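4.2 Trying out the fingers on cloth

By now you've bolted on the Ekby gripper and the wrist camera is sending pictures. I like to start with shirts. They're slippery, they never land the same way twice, and you learn a lot in 80 tries.
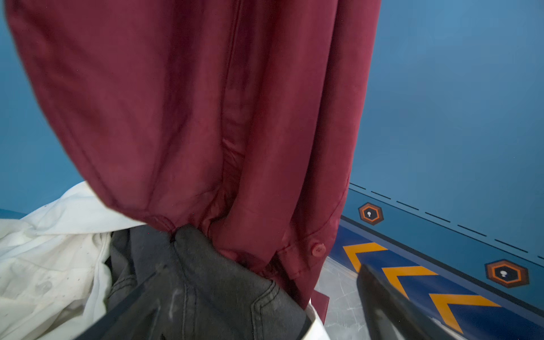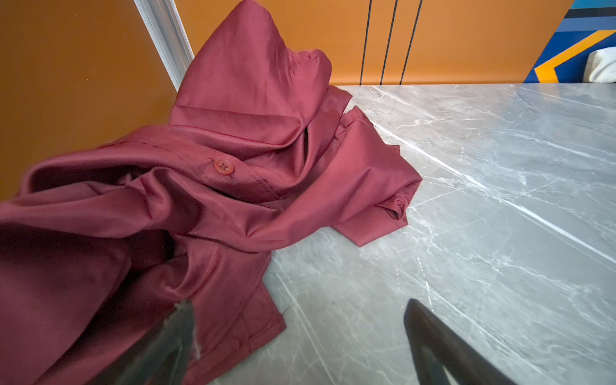
1. Open the fingers all the way and set the grip force to 3. Go up from there if you have to.

2. Run the Krasniqi controller in slow mode and bring the arm down over a thick fold. I go for a fold before a cuff or a collar — it's just easier to grab.

3. Close, wait a beat, then lift. Write down whether it held. Shih-chieh Wu keeps one sheet per finger set and I've copied him ever since (my old notes were a mess!).

4. Swap to the Buda fingers and do the whole thing over with the same shirt.

Note: Zero the force reading every time you change fingers. I forgot once in August and had to throw out 400 grips.

Caution: Keep your hands clear while the arm is in slow mode. Slow still pinches!

If the camera view looks soft up close, leave the focus alone until you've done section 4.3. It's set for the middle of the reach, and the fingertips will always be a little blurry.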